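Hernar's new handheld scanner, the Moroz, is out this May

I'm Etelka Kozma, I look after handheld products at Hernar, and I finally get to talk about the Moroz! It's our new barcode scanner for stockrooms and back counters (the Idum stays on sale, don't worry), and it reads both the old striped codes and the square ones from any angle.

My favorite part is the battery. You get a full shift out of one charge, and the spare swaps in without shutting the scanner down – so whatever you were counting is still on the screen. It also survives a drop of 4 feet onto concrete, and I've dropped mine more than I'd like to admit.
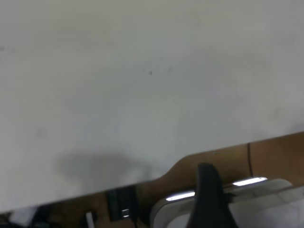
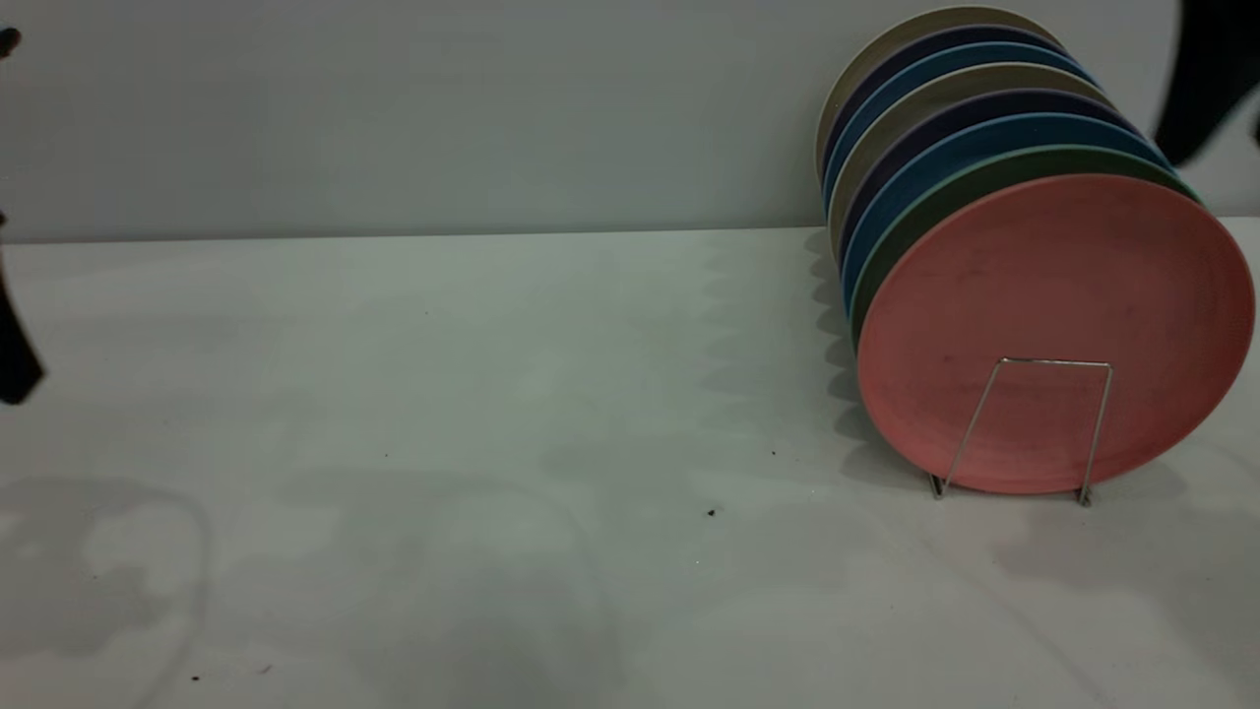
What's in the box

Every Moroz ships with a charging cradle, a wrist strap, one spare battery and a cable. There are 3 trigger settings, and you pick one by scanning a code on the quick start card. The warranty runs 3 years.

Zoltán Mészáros and his crew at Hadico are handling distribution, and they're offering a trade-in on any older scanner, ours or somebody else's. Orders of 40 or more get setup done before shipping. Call your Hadico rep or write to me at the Hernar press desk if you'd like a loaner to review.

Comments

stockroom_dee: Does the Idum cradle fit this one? We have a whole wall of them.

Etelka Kozma: It doesn't, sorry! The Moroz is wider at the base.

pkl77: Please tell me the beep can be turned off.

Etelka Kozma: Yes, and there's a buzz you can use instead.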